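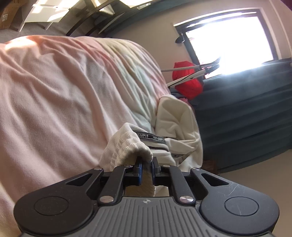

The Zeltport hand gripper closed on a ribbed knit garment.

Zeltport hand gripper, pair kit: review
By Aniela Grabowska
4 April 2025

We had $3,000 to spend on collecting clothes-handling demonstrations, and that had to cover everything: the grippers, spare parts, shipping and whatever we needed to store the recordings. We bought the Zeltport pair kit at $2,198. We have now used it for four months, mostly on laundry, and I have a fair idea of what the money got us and what it didn't.

What we were choosing between

A single Zeltport sells for $1,098. The pair kit is $2,198, so you pay two dollars more for the pair than for two singles bought separately. I asked the reseller, Halliday, about this before ordering. The difference is a carry case and a second set of finger pads, which the singles don't come with. If you already have a case and don't mind ordering pads later, there is no hurry to buy both at once. We wanted the pads.

The other serious option was the Mirar, which I had on loan for a short while last September. It is a nicer object. The trigger is lighter and the whole thing sits better in a small hand. It also costs enough more that we could only have bought one, and our work needs two. Jadwiga Jabłońska, who does the planning side with me, made the case for buying one Mirar and adding another in the next budget year. I didn't want to spend a year collecting one-handed folding that we would then have to redo. You can pick up a sock with one hand. You can't do much with a pair of sweatpants.

We also got a lease quote from Winance. It would have let us take two Mirars straight away on monthly payments, but the term was longer than our project and there was a charge for handing them back early. For equipment at this price I don't think leasing makes sense. For a full arm it might.

Build

The body is grey with a ribbed surface, and the linkage arms are black with silver pivot pins. It feels solid. Nothing rattled out of the box. After four months one of ours has picked up fine scratches on one of the round black pads, which has no effect on anything.

The pivots are the part to watch. On our left-hand unit one of them worked slightly loose after a few weeks and the fingers stopped meeting squarely at the tips. I tightened it and it has been fine. I now check all of them on both units before a session, and it takes less time than making the tea. The driver you need does not come with the kit, so put one in your order or find one in a drawer.

Weight is acceptable for the first half hour and noticeable after that. We swap operators or swap tasks. Anyone with wrist trouble should try one before paying for it. Halliday will post a demo unit if you cover the return freight.

How it handles clothes

This is where it earns its price. The blue pads hold knit fabric well. Ribbed cuffs and waistbands are the easiest things to grab, as there is a bit of thickness there and the pads have something to close on. Fleece is also good. Thin smooth fabric, such as lining material or a worn-out cotton pillowcase, slides out if you pull at an angle, and you learn to take a deeper pinch.

Picking up one layer out of several is hard. With sweatpants lying in a heap on a bed, I often get the front and the back of the leg together when I only wanted the front. A person using fingers would roll the layers apart without thinking about it. With the Zeltport I let go and come back at a flatter angle, or use the other gripper to hold the layer underneath. It is slow at first. New operators should expect to throw away most of their first day's recordings, and you should allow for those hours in the plan.

The other thing that takes practice is soft bedding. On a table you can press down and close. On a blanket the tips sink in and you come up with a fold of blanket along with the garment. I started with a firm surface for training people and moved to the bed once they had the feel of it.
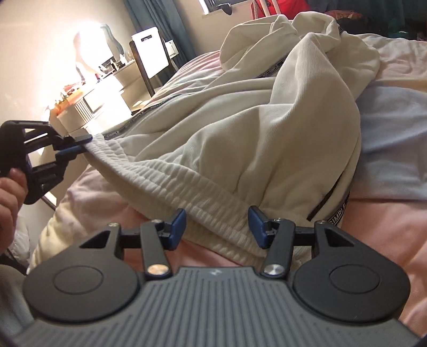 With both grippers going, the two-handed jobs are quite manageable. Straightening a leg, turning a waistband the right way out, bringing one cuff over to meet the other: all of these worked well enough that we stopped thinking about the tool and argued about folding methods instead. The bodies are wide, though, and they bump each other when both hands are working on something small. Baby clothes were a nuisance. So were socks, if you try to pair them in the air. We put them down and fold them on the surface.

The recording side

The camera view is very wide and bends straight lines a good deal toward the edges. That suits the work, since you want the fingers and plenty of the room in view together. Bright windows are a problem. If the bed is near a window, the glass goes to plain white and whatever is right beside it loses detail. We draw the curtain partway or turn the work so the window is to the side. If you are choosing a room, choose on light first and floor space second.

Files are large. I had set aside too little for storage and had to move money across from spares in the second month. I would do that the other way round now: buy the drives at the same time as the grippers and keep the pads line small, as the pads last.

Spares and support

We have worn through one pair of finger pads, on the unit that gets used most. Replacements from Halliday came without trouble. They are held well and the change is easy, but do both fingers together or the grip is uneven. Zeltport itself answered one question by email in two days and another never. Halliday knew the answer to the second one.

The manual is short and has an error in the calibration pages, where the left and right units are labelled the wrong way around in one of the drawings. If your recordings come out swapped, check that first. I lost an afternoon to it.

How the budget worked out

The kit took $2,198 of the $3,000. The rest went on storage, the replacement pads, freight, a second charger and a pile of secondhand clothes, which we did not budget for at all. You need more clothes than you think. Using the same few garments over and over gives you recordings that all look alike, and operators get bored and sloppy. Jadwiga now has a clothing line in the plan for next year, with its own small allowance for washing.

Operator time is the real cost and I have left it out here because it will differ for every group. Work it out before you choose a gripper. If you are paying people by the hour, a lighter tool like the Mirar might pay for the difference over a long project. Ours was short and partly done by the two of us, so it didn't.

Who should buy it

Small groups working with household objects or clothing, who need two hands from the start and have a fixed amount to spend. If you only need one, the single at $1,098 is the same gripper. If most of your work is with very small or slippery items, try the demo unit first.

I'd give it 4 out of 5. The missing point is for the manual and for the pivot that came loose. We will be keeping ours for another year, and the only thing on the order list so far is a second set of drives and one more pair of pads for the left-hand unit.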